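Let the Kids Do the Boring Part

Every January, when our robotics club starts up again, I get the same email from at least one parent. It is always kind and it always asks the same thing: when do the kids get to build the robot? I have been helping with this club long enough to have an answer ready, and I would like to give the long version here, so bear with me.

They build it in spring. Before that, they spend weeks recording themselves doing small household chores, over and over, from a camera worn on the head. Folding a washcloth, sorting batteries, putting little tools back in the case they came from. Our project is called Plostetti (the students picked the name, and I have given up asking what it means), and the idea is that the arm they build will learn from those recordings. Last season they handed in 290 clips, and 62 of them had to be done over.

Now, I know how that sounds! A teenager signs up wanting motors and sparks and ends up moving little metal tools around on a piece of bedroom furniture at seven in the evening. I had my own doubts the first year. But I have come to think this is the best thing we do, better than the competition and certainly better than the T-shirts.

For one thing, it makes them look at their own hands. Ffion Yorath, who was on our Alum team and is a very quick programmer, told me she had written a whole plan for picking up a nail file before she ever watched herself do it. Her plan had four steps. Then she sat down with her own clips and started a fresh page, and I don't believe she ever went back to the old one.

Small metal things on a flat top are the hardest, by the way. A thin piece of steel gives your fingers almost nothing to hold, so you pinch one end, or you tip it a little, or you drag it over to where you can get a nail under it.
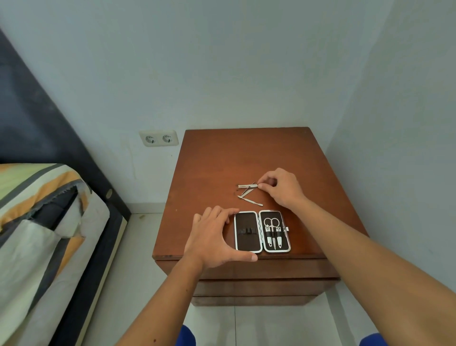
And the other hand is never quite out of it either, even when it's only resting nearby. The kids who notice that on their own tend to write much better notes for the arm later on, and they argue about it too, which I love to hear from across the room.

I do understand the worry that we'll lose the impatient ones. We lose a few. I would still ask parents to give it until spring, and maybe to try one of the chores themselves some evening with their child doing the filming notes. Bring what you find to the next open night. We'll have the coffee on.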